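We use cookies to keep you signed in and to count visits. By continuing to use Hollis Answers you agree to this. Accept | Manage settings

Matches keep going quiet after I suggest meeting

I've been back on Flova for 7 months after a long relationship. I get matches and the chats go fine, but when I bring up meeting in person, most of them stop replying. I usually wait until we've talked for a couple of weeks. I live in Kovatmont, so it isn't a huge pool of people to begin with. Should I ask sooner, or am I asking the wrong way?

Posted by slowreply_k

Deline

Two weeks is too long in my opinion. By then people have either met someone else or gotten bored of typing. I ask after 10 or so messages each way, and I keep it small – coffee, 45 minutes, a place we both know. Give a day and a time. "We should hang out sometime" is easy to say yes to and then forget.

If she says she's busy and doesn't offer another time, I leave it there. One follow-up is fine, two starts to feel like chasing.

northside6

just delete the app, I met my wife at a bowling league

Hollisgirl

I don't agree that sooner is always better. I like a short phone call first, and I've had better dates that way. Some women on there only want to chat, and asking for a call at 6 in the evening

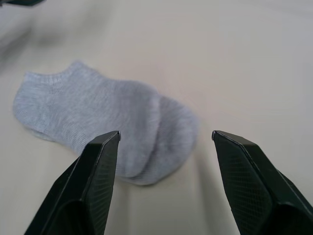 sorts that out pretty fast. The ones who pick up usually want to meet. Also check that your profile says you're looking for dates. Mine didn't for a long time, and people assumed I wanted friends.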